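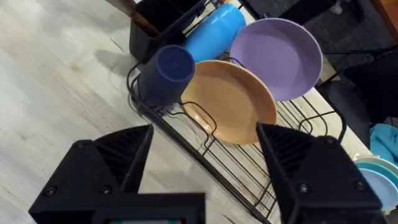
Enero, por la tarde. Sigo con la pérgola bioclimática de Hurkden, la de 34 lamas, y hoy tocaba decidir de una vez el acabado. El cliente quiere algo claro con veta de madera y estructura oscura, y yo llevaba toda la semana sin saber cómo explicárselo a los de Perron hasta que me fijé en la combinación del escurreplatos negro de alambre sobre esa superficie gris clara, con las vetas apenas más oscuras y unas rayas pálidas. ¡Pues eso mismo! Lamas en gris claro veteado y los postes en negro. Les he pedido una muestra de cada, a ver si el gris no les sale tirando a beige como la última vez.

Medidas: el hueco entre postes es de 3000 por el lado largo, comprobado arriba y abajo. Abajo me da clavado y arriba se cierra 11 mm (el muro de la casa tiene barriga, ya lo sospechaba). He estado tentado de comérmelo con las lamas, pero no, mejor calzar la placa del poste de la esquina y dejar el marco a escuadra, que luego las lamas rozan y hay que volver con la escalera.

El motor lo he probado en el banco con cuatro lamas montadas. Abre bien, cierra bien, pero al llegar al tope hace un golpecito seco que no me gusta nada. He bajado un punto el final de carrera y se oye menos - sigue estando ahí. Puede ser la biela, que tiene holgura en el casquillo. Mañana pruebo con uno de los del proyecto Nuno, que eran de otro proveedor y entraban más justos.

Canalón: el tramo corto lo he cortado a 1000 y le he dado una mano de sellador en la junta. Queda pendiente la prueba de agua, no la hagáis antes de que cure, por favor, que el bote pone veinticuatro horas y siempre nos puede la prisa.

Me faltan tapas de extremo para las lamas, las de la caja grande son del modelo viejo y bailan. También tornillos inox de los cortos. Y si alguien tiene la llave del seis con mango, que la deje en el panel, he acabado apretando las placas con la acodada y tengo la muñeca fina.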